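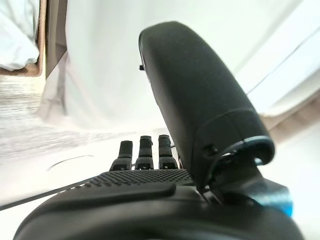

# About Kiltanus

Kiltanus is a bookkeeping and payroll office in Gollbridge. We keep the books for small businesses: restaurants, hair salons, dental practices, landscapers, two hardware stores and a dog kennel. Most of our clients have fewer than 20 people on the payroll, and many are run by one owner with a part-time helper.

Tatsuya Kinoshita opened the office after nine years in the accounts department of a building supply company. He started in one room above the bakery on Mill Street and did the work by himself for the first two tax seasons. Ayane Ikeda joined in the third year to take over payroll, and she became a partner in the business two years after that. The office moved to its present address on Kawaguchi Avenue when the filing cabinets no longer fit up the stairs.

## What we do

Our work falls under four headings.

**Monthly bookkeeping.** We record your sales and expenses, match them to your bank and card statements, and send you a profit and loss statement and a balance sheet. Statements go out by the 15th of the following month if we have your paperwork by the 5th.

**Payroll.** We run weekly, biweekly and twice-monthly payrolls, file the quarterly returns and prepare year-end forms for employees and contractors. Hours have to reach us by noon, two working days before payday. Tipped employees are no problem, but please send the tip reports with the hours and not afterward.

**Sales tax.** We file monthly, quarterly or yearly, depending on what the state has assigned you. If you sell in more than one state, tell us at the first meeting so we can price the work correctly.

**Cleanup work.** Some owners come to us with a year or more of unsorted receipts. We take these jobs from June through November only. The rest of the year is too full to do them well.

We do not prepare personal income tax returns, and we do not give investment advice. If you already have a tax preparer, we will send them your year-end file directly and answer their questions.

## How we charge

Monthly bookkeeping is a flat fee, set by the number of transactions you have. The lowest tier covers up to 100 transactions a month. We look at your volume once a year and change the fee only at that point, even if you have had a few heavy months in between.

Payroll is billed per pay run, with a small added charge for each employee. Cleanup work is billed by the hour, and we give you a written estimate before we begin. If we reach 80 percent of the estimate and can see the job will run over, we stop and call you.

We don't charge for short phone calls. A question about which account a new oven belongs in takes five minutes, and we would much prefer to get it before the books are closed.

## The people you will deal with

Each client has one bookkeeper, and that person answers your calls and emails. A second person checks the monthly statements before they leave the office. When your bookkeeper is on vacation, the second person fills in, so you will be talking to somebody who has already seen your books.

Tatsuya handles new clients and most of the restaurant accounts. Ayane runs the payroll side and trains new staff. New bookkeepers spend their first four months working only on files that are reviewed line by line.

Last year the office ran 1,511 payrolls. Corrections were needed on a few of them, mostly for hours reported late. When the mistake is ours, we fix it without charge and pay any penalty that comes from it. That has been in our client agreement from the start.

## Records and privacy

Paper records are kept in a locked room and returned to you once the year is closed, unless you ask us to shred them. Electronic records are stored in your own company file, and you can have a full copy at any time. If you leave us, we hand over everything within ten working days, including our working notes.

We use Roredine for document uploads. Please don't send Social Security numbers or bank details by regular email. Clients who don't like uploading can bring their papers in or use the mail slot beside the front door, which is emptied every morning at 8:30.

## Visiting the office

The office is open from 9:00 a.m. to 5:00 p.m. on weekdays. Parking is behind the building and is shared with the optician next door. The back entrance has a ramp.

First meetings take 45 minutes. Bring your last three bank statements, your most recent tax return and a list of anyone you pay. If you don't have all of that, bring what you have.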